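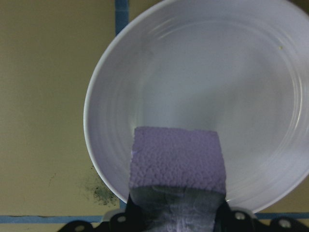
4. What changed at the dish station

4.1 The station before and after

The kitchen at Mostano serves a long lunch and a shorter supper, and for as long as any of our participants could remember, the plates came back through one hatch and were dealt with by whoever was standing closest to it. There was a rota on the wall, but people told us, with some affection, that it was mainly a place to stick birthday cards. When the wiping arm was brought in from Torkex in November, the first thing it changed was this loose arrangement. A machine has to stand somewhere, and so, from then on, did the person working beside it.

The arm takes over a narrow piece of the job. Plates are laid one at a time on the table, within the marks made with blue tape, and the arm wipes the face of each with a block of foam (Figure 4). Stacking, scraping, rinsing and the final look under the lamp all stayed with the staff. We mention this early on because several people outside the kitchen had been told that the dishes were "done by the robot now," and the dish crew had grown rather tired of hearing it.

Figure 4. Wiping at the dish station, seen from the arm's wrist. The purple foam block is held by a tape-wrapped finger over a plate with a ridged rim. A small yellowish speck can be seen on the plate toward the upper right.

4.2 Learning what counts as clean

Specks like the one in Figure 4 came up in nearly every interview, usually before we had thought to ask. Minoru Shibata, who had worked the station for 10 years, explained that he used to find such things with his thumb and hardly ever with his eyes. "You feel a bit of egg before you see it," he told us. "Now I have to stand there and look, and looking makes me tired in a different place." He laughed as he said this, but he came back to it twice, and we took it seriously. His hands were less sore by the end of supper, which he was glad about, and his eyes and neck were worse.

Wakana Hattori, who was newer to the kitchen, had a happier story to tell. She had always found the pace of the lunch return hard to keep up with, and she liked that the arm worked at one speed and never sighed at her. She also became the person others called over when a plate seemed doubtful, a kind of standing she had not had before. Her pay and her title stayed as they were, however, and when we asked whether the new duty was written down anywhere she thought for a while and said she supposed it was written down in our notes.

4.3 The work of looking after the arm

A good deal of the new labor was small and easy to miss. Foam had to be swapped when it grew too pitted to trust, the finger had to be wrapped again when its tape frayed, and the table marks had to be put back whenever a strip lifted. None of this appeared in the task list agreed with the supplier. Over the seven weeks of our visits we wrote 300 short field notes, and we kept meeting these chores in the margins of notes that were meant to be about something else.

Most of the wrapping fell to Meron Mekonnen, for no better reason than that she was good at it. She kept her own roll of tape in her apron pocket and had firm views on which way it should be wound. Her supervisor, Tsutomu Uchida, was generous about this when we raised it with him, and a little embarrassed too. He had planned the staffing for two people on the late shift, counting the wiping time saved, and had not set any minutes aside for upkeep. He has since moved the first part of the shift to a slower start, and Mekonnen now shows the others how the wrapping is done.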